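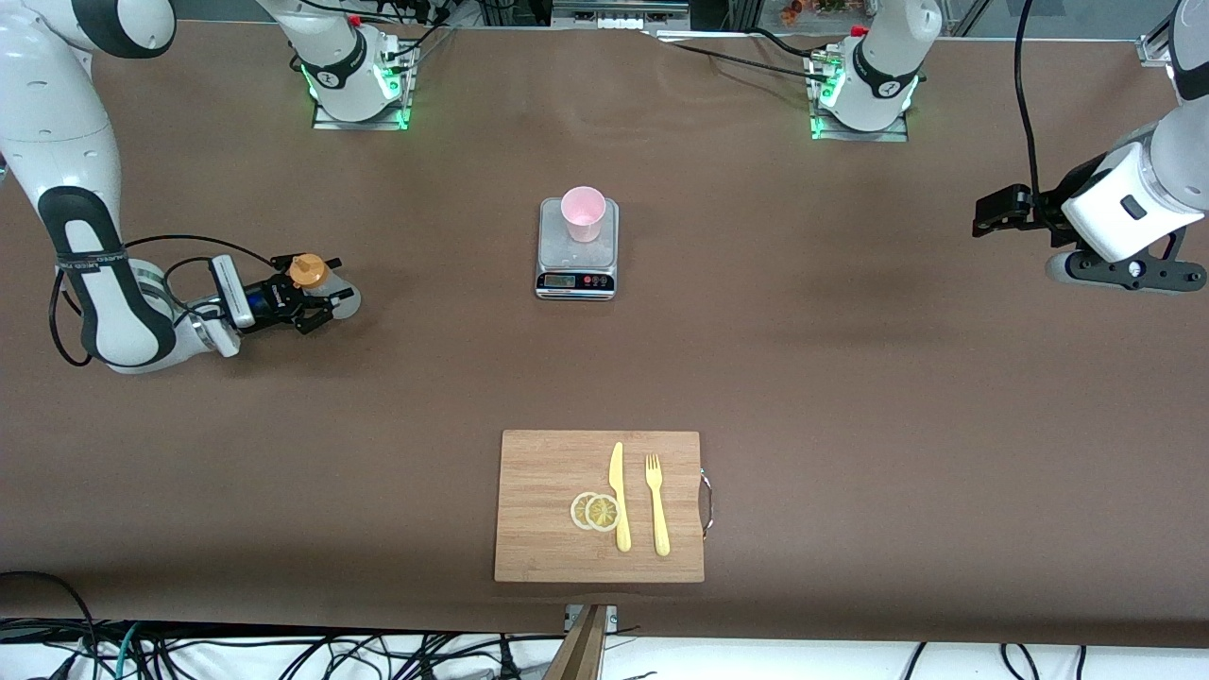
Written by J. Damasceno
Set-up and Training Lead, Burnska bench

Section 3: Recording the drinks task

By now your arms should be bolted down and talking to each other, so we come to the part most people enjoy, and you're welcome to take it slowly. Each recording (we call them runs) gives the learning system one more example of the job done by hand.

1. Smooth the brown paper over the table. A few creases do no harm.

2. Check for a green light at the foot of both arms before you touch the controls.

3. Put the kitchen scale in the middle with the pink cup on it, then press the zero button.

4. Lay the cutting board nearer to you, with the lemon slices, yellow knife and yellow fork on it. Do shift them a little between runs! Sudness learns poorly from a table that never changes.

5. Start the recording, then bring the bottle in with the right arm. Keep the left gripper open and well out of the way until you want it.

6. Return both arms to rest, stop the recording and mark the run good or poor.

Note: a fumble you recover from is still a good run, so please don't throw it away. The Hirkau set has 1106 runs in it, and we needed 900 before the pouring looked at all steady.

Caution: keep hands off the paper while either arm is live, and look over the wrist cables every 2 hours for snags.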